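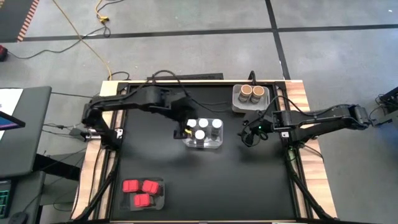
Should you sort jars into clear trays or just line them up on the shelf?
Clear trays, every time, as long as they're shallow enough that you can lift a jar out without fishing for it.

Right, that's the short version for everyone who messaged me after the last post. The long version is that I've spent most of a wet fortnight thinking about jars, and I've got opinions now, so put the kettle on.

It started with the cumin. I owned five jars of cumin. Five! Two were open, one had gone a sort of sad beige, and the other two were still sealed and sitting behind the golden syrup where I'd obviously put them so I wouldn't lose them. My cupboard is one of those deep old ones (the house came with it, and I think it would take the wall with it if I tried to have it out) and anything that goes past the halfway point is gone until we move.

Loukia Makris, who I used to share a flat with in Harkcombe, has had her jars in see-through trays for years and I always thought it was a bit much. Then I stayed with her over Christmas and made a curry in her kitchen without once swearing. You pull the tray out like a drawer, pick what you want, push it back. I came home and looked at my cupboard and felt quite cross with it.

So, what I've learned, in no order at all.

Lids matter more than labels. In a low tray you're looking down on everything, so a beautiful label on the side is no use to you until you've picked the jar up. I like having one lid colour for one sort of thing. White tops for the everyday spices, tan or brown ones for the bigger jars, coffee and cocoa and so on. It's quick to read even at six in the morning when I'm not reading anything. I do also write on the lids in wax pencil, which wipes off with a bit of washing-up liquid.

Don't fill the tray. I know! It feels wasteful. But if you pack them in shoulder to shoulder you can't get your fingers round any of them, and you end up tipping the whole row over trying to get the paprika out. Leave a gap. With the taller bins I leave a fair bit of room on one side, so there's somewhere for the next jar to go that isn't behind the golden syrup.

Rounded corners are nicer to clean. My first lot of trays were Hurik ones with proper square corners and the turmeric got into them and that was that, they're yellow for life and live in the shed with the plant labels. The Kandano ones I bought afterwards have a curve to them and a cloth goes round in one go. They cost more and I grumbled, but I'd buy them again.

Measure the cupboard. Then measure the hinge, the bit of the door that sticks in. I did the first and not the second and had to take two trays back to Tzanetos on the bus, in the rain, in a bag with a split handle. The man on the till remembered me, too.

Refill on a table, never in the cupboard. Get everything out onto something dark if you can, because you'll see the spills. I use an old black tray cloth and tip whatever's left on it into the bin afterwards. I try to do the whole lot in one afternoon with the radio on, and it's quite soothing once you get going.

Annelies Fuchs asked in the comments whether 200 g jars are too big for spices. For me, yes, unless it's something you get through like mad. I use the big ones for coffee and the little ones for nearly everything else. Ground coriander loses its oomph long before I'd get to the bottom of a big jar.

I'm doing the baking shelf in April, if I can face the icing sugar. If anyone has a way of keeping the vanilla bottles upright I'd love to hear it, mine have been lying down since the summer and one of them leaks.

Posted 2024-03-17 in Kitchen, Cupboards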